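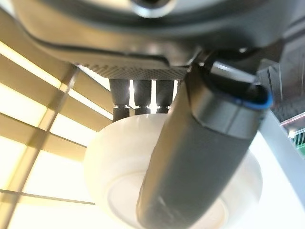 3. Handling Rules for the Bowl Task

The rules in this section were drafted by Ching-wen Poon and revised by Vasanthi Cassim in March, after the first trials in the Hirnby lab. They apply to every run reported in Section 4.

3.1 Before a run. The operator inspects the finger tips and records any scuffs in the log. Cables near the finger joint are checked for slack through the full range of wrist motion. The window blinds stay in one position for the whole session.

3.2 During a run. Speed is limited to 200 mm/s in free motion and 20 mm/s once a finger is over the bowl. One person holds the stop button and does no other work. Hands stay outside the taped area until the arm has been put in hold.

3.3 Stopping. A run ends after 90 seconds or at the first unplanned contact with the rim. Stopped runs are kept in the data set and marked as failures.

3.4 Deviations. Of the 16 checklist items, two could not be met with the Bozsik controller, which does not log stop events. These were written down by hand and are listed in Appendix B.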